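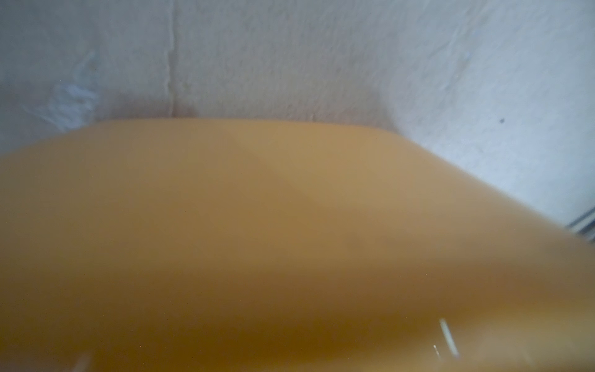 Does a low number of interceptions mean that a quarterback played well? Only in part, as the number falls also when he throws short or gives the ball away by fumbles and sacks.

4.2 Turnovers and field position

We took 1,239 drives from the Rorncombe league and kept the 662 that began after a punt. Each drive was coded by Rhona Dalgleish and again by Deepika Poduval, with the Rilel charting sheet. In 413 of the kept drives the offense did not pass its own 40-yard line.

Fumbles cost more field position than interceptions, mainly due to the deep throws on third down, where an interception works almost like a punt. This agrees with Tuncer, but our effect is smaller. We did not correct for weather, and two teams changed their play caller in June. The model with team effects is given in Section 4.3.

Search this journal Go

We use cookies to improve your visit. Accept Settings

© Pastotero Journal of Football Studies | Contact | Back to top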